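Ticket 841: Bag opening policy fails on thin plastic bags
Project: Vatero, bimanual manipulation
Status: Open, fix in testing
Reported by: Surachet Bunnag
Component: grasp refinement / Hinrichs planner

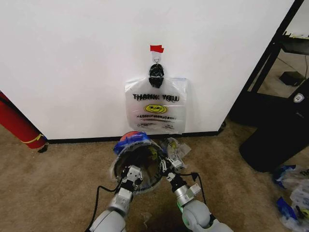
Attachment 1. Head camera view, bag held open between both hands, second bag on the wall hook.

Summary
The policy pulls a bag open nicely when the two layers are already apart at the rim. When the layers cling together, both hands pinch the same double layer and pull. The bag stretches, the mouth never forms, and the run times out. I first saw it Monday morning after switching to the new checkpoint.

Steps to reproduce
Load the checkpoint at step 2975 or later. Flatten a bag by hand so the rim layers stick. Start the open task with default settings. Watch the left hand close on the rim, then the right. Pull begins before either side has checked for separation.

Expected: one layer per hand, round mouth, inside visible from the head camera.
Actual: both layers in both hands, tight flat strip of plastic, timeout.

Log notes

9:40 Ran the usual set of 33 trials with flattened bags. 12 opened. The old checkpoint managed 19 on the same setup, so we did lose ground somewhere.

10:15 Checked calibration first because that's bitten us before. Wrist offsets are fine on both sides. Reran the hand-eye check anyway, no change.

10:50 Looked at the segmentation output. The printing on the bags is a problem! On a translucent bag the design on the far side shows through, and the model marks it as an edge of the near layer. So the planner gets a rim that isn't a rim. I love this bug, it explains the weird grasps lower down on the bag that Gondis logged last month.

11:30 Masked printed regions before edge detection. Went from 12 to 17. Better, still behind.

1:05 Tried the rubbing motion from the Setano branch. After the first pinch, the fingers slide a short way against each other before the second hand comes in. If the layers shift relative to each other, the current trace on the finger motors gets a little step in it, and we can use that as a "two layers" signal. I had honest doubts about reading this from motor current on film this thin, but the step is right there in the plots. So cool.

2:20 Rub plus print mask, same 33 trials: 26 opened. That's our best number on flattened bags so far. Of the 7 misses, 5 were the bag slipping out of the left hand during the rub. The other 2 were timeouts.

3:10 Lowered rub force. Slips went away but the step signal got buried in noise. Put it back. Window for the current filter is 2000 samples, which may be too long for such a short motion. Will try shorter ones.

Workaround for now
Set rub_before_pull to true and print_mask to true in the task config. Leave rub force at default. If you're collecting demos, keep going as usual, the teleop path never touches this code.

Still open
Filter window sweep.
Does the print mask hurt on plain bags? Not tested yet.
The success check only looks for a dark opening. It should look at mouth shape too, a folded bag fooled it once this afternoon.

Please add your own trial counts here if you run it, with checkpoint step and bag type.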